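About Wirnoseo

Wirnoseo is a furniture rental and supply company serving community halls, parish schools, outdoor events and small theaters. The company was founded by Nivaldo Trindade, who began by lending out chairs and trestle tables from a rented garage and keeping his accounts in a school notebook. Today the company is managed by Washington Frota, who joined as a driver and became managing director when Mr. Trindade retired from daily work. Mr. Trindade remains chairman and continues to visit the depot most mornings.

The company holds a stock of 2,201 seats of all kinds, from folding chairs to benches, and delivers to 11 towns along the valley. Our customers include schools holding graduation ceremonies, families planning weddings, and local councils that need seating for public meetings at short notice.
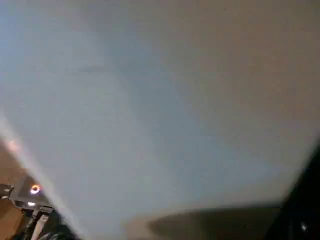

Our first long-term customer was the Fagundes Music School, which asked for seating for its winter recital and has returned every season. The recital taught the company a great deal. The hall was on the second floor, the elevator was out of service, and every chair was carried up by hand. From that evening forward, Wirnoseo has asked each new customer for the number of steps, the width of the doors and the name of the person holding the key. These questions still appear on the first page of our booking form.

Our Depot

The main depot is located on the Serkine road, in a former seed warehouse. The building was bought in poor condition and repaired over several winters. It now contains the loading area, the washing room, a repair bench and the office where bookings are taken. Customers are welcome to visit by arrangement and to try the furniture before placing an order.

The depot opens at 7 a.m. During the wedding season the loading area is in use well into the evening, and neighbors have been generous in their patience. In return, the company closes its gates to trucks after 9 p.m. and lends seating free of charge to the street's yearly supper.
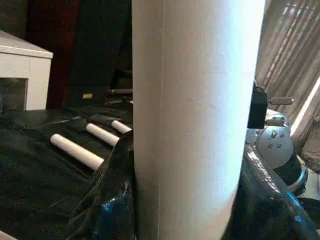 A white cylinder in front of black sheeting

Care and Repair

Every item that leaves the depot is checked when it comes back. Fabric is brushed, metal frames are wiped down, and anything with a loose joint is set aside for the repair bench. The company does not sell furniture that can still be mended, and it does not rent out furniture that has been mended badly. Items beyond repair are taken apart for their screws, feet and brackets, which are sorted into drawers and used again.

Records are kept for each type of seat, showing the year of purchase, the number of rentals and any faults reported by customers. These records guide what we buy. A chair that looks well in a catalog may prove difficult to stack, or may mark a wooden floor, and such faults often come to light only after a full season of use.
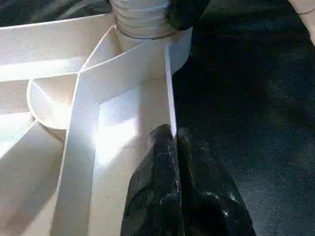
The company's buying policy was written by Mr. Frota and is reviewed each November, when the season's returns have been counted and the summer accounts are closed. It asks that any new model be examined from all sides before an order is placed. Molded plastic, for example, is often hollow and ribbed on the side that guests do not see, with thin walls, and it is there that our staff look first for splits. Samples from at least two suppliers are compared, and the lower price is not always chosen. Our present range of light seating comes from Prokus, with whom we have an agreement for spare parts.

Our People

Wirnoseo employs a small permanent staff and takes on extra drivers and loaders in the summer months. All seasonal workers are paid for their training days and are given safety shoes, gloves and a hot lunch. Several members of the permanent staff first came to us as students in need of a summer wage.

New employees spend their first week at the depot before they are sent out on deliveries. They learn to load a truck in the order in which it will be emptied, to protect floors and doorways, and to set out a hall from a written plan.
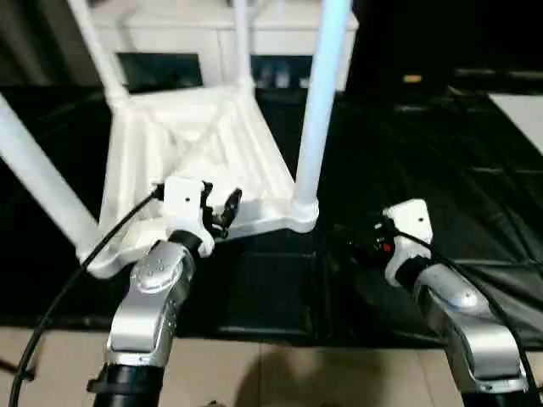

Training covers the whole of our stock, including the simplest pieces. Employees are asked to know the name of each part, so that a fault can be reported clearly by telephone. On an upturned plastic stool they should be able to point out the crossed ribs beneath the seat and the rounded sockets that receive the four legs. The same method is used for benches, folding tables and the portable stage, which has its own manual and requires two trained people to put up.

In the Community

Last season the company lent 1,552 seats without charge to schools, choirs and neighborhood groups. Requests for free loans are considered in the order received, and up to 700 seats may be set aside for a single event outside the wedding season. Applications should be made in writing to the depot office and should state the place, the hours of use and the number of guests expected.

The office is open for inquiries from 8 a.m. to 4 p.m. - please ring the bell at the side gate, as the front entrance is used by trucks.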